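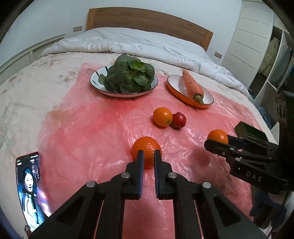

Two-handed pick and place, oranges first, with the greens and the carrot on their plates.

Hello everyone,

Sorry to be so slow answering, I wanted to sit down with a cup of tea and do it properly.

Milagros Vidal wrote:
> We are about to start collecting fruit and vegetable
> demos for Stedari. Do we drive the arm from the leader
> rig, or do it by hand with the handheld grippers? And
> how many do we need before training is worth trying?

By hand, if you ask me, and I'd say so even if I didn't love those grippers as much as I do! When I first taught the arm to sort produce I did it all by remote control, and I got roughly 20 usable demos in an afternoon, with a sore neck to go with them. With a gripper in each hand you feel the fruit through the pads, so you slow down at the right moment without thinking about it. The Zurero set we train on now has 3,513 episodes in it — I would never have had the patience for that at the leader rig.

A few things I wish I'd done from the start. Bring both hands in from the sides and let them pause for a breath before closing. Squeeze only as much as you need. And please move the fruit to new spots between episodes, or the policy learns your table by heart (mine did, and it took me most of September to work out why).
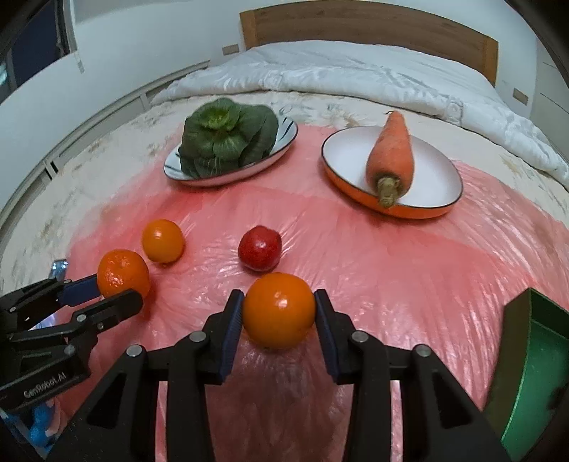 Apostolos Bakalis wrote to me off list that he still wants some remote-control episodes in every set, because your wrists will happily do things the arm can't reach, and you only find out at playback. I think he's right, and we now mix in 100 of them.

As for how many, try a first training run at 600 and see how it does before you plan any more. If it fumbles the small round things, record more of those and leave the rest alone.
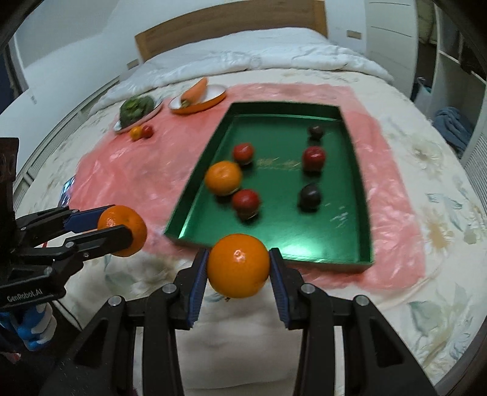
An orange in each gripper, the green tray in the center.

Do write back with how the first batch goes, Milagros, and if you'd like my episode checklist just say so and I'll send it over tonight.

Warmly,
Drolberg list, produce thread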